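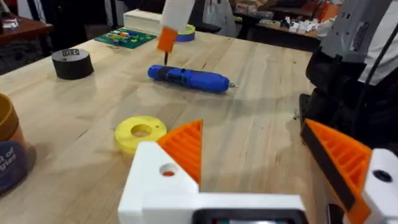
Call for Participants: Lerna Student Manipulation Project

1 min read

Lerna has 4 places open for the September term. Participants tune grasp routines and log failed picks. Basic Python required.
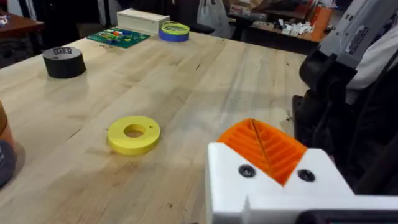
Sessions run weekly in the Pultetti workshop under Gregor Gourlay. First assignments use a flat yellow ring lying on the table, approached with ribbed orange finger pads. Apply to Bogumił Ziółkowski by August 19, 2024.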